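Herkholm Opens Second Teaching Bay for Garment-Handling Robots

February 18, 2022

Herkholm has opened a second bay at its Hakilberg facility in which staff members teach two-armed robots to handle clothing by guiding them through the work. The company announced the opening in a statement to customers and local officials.

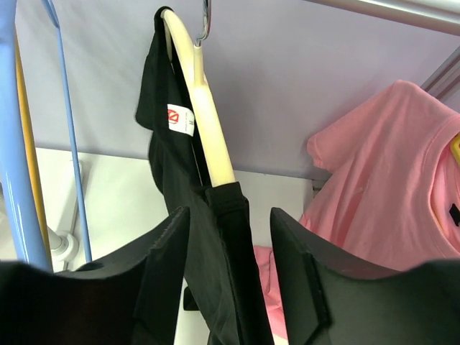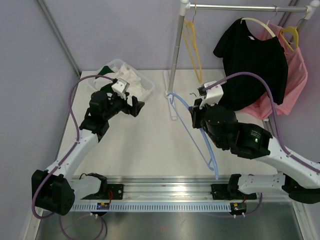
Shirts, hangers and a robot in the Herkholm teaching program, which is known internally as Pyo.

Mali Jenkins told those attending the opening that a good demonstration is often a slow one, and that new operators should expect to spend their first sessions learning to pause. An operator who hurries a sleeve past a hanger may finish the task, Jenkins said, but the recording will contain movements that the robot should not repeat. Jenkins added that mistakes are kept when the operator recovers from them cleanly, so that the robot also has a record of how a slipped collar is put right.

Under the program, an operator controls both arms from a nearby station. Each movement of the operator's hands is passed to the arms, and the positions of the joints are stored together with the camera views. The stored demonstrations are then used to train the software that will later attempt the same task without an operator. For simple motions, such as approaching a rail, staff members may instead take hold of an arm and move it by hand.

The present course of work covers placing shirts on hangers, moving them to a rack and taking them down again. Herkholm selected clothing for the program after requests from laundry and uniform-rental customers, whose employees do much of this work while standing for long periods. Soft goods remain difficult for automated equipment. A shirt seldom lies the same way twice, and a fixed series of movements that succeeds with one garment may fail with the next.

The company has trained 58 operators since the program began. Candidates are not required to have experience with robots. They complete 10 supervised sessions before their recordings are accepted for training use, and each recording is reviewed by a second operator. Reviewers may reject a demonstration for unclear movement, for a dropped garment that was not recovered, or for a camera view in which the hands of the robot are hidden for too long.

The control stations were supplied by Neletti, which will also maintain them under a service agreement. The terms of the agreement were not disclosed. Neletti has provided a revised hand control for the new bay, with a lighter grip, following comments from operators who reported tired wrists at the end of a shift.

Herkholm stated that no robot trained under the program has been placed with a customer. A first trial at a uniform-rental site is under discussion, and the company will decide on it after the current group of recordings has been reviewed.

Applications for the next operator course are being accepted at the Hakilberg front office through the end of February. Sessions are held in the morning and the afternoon, and applicants may state a preference for either.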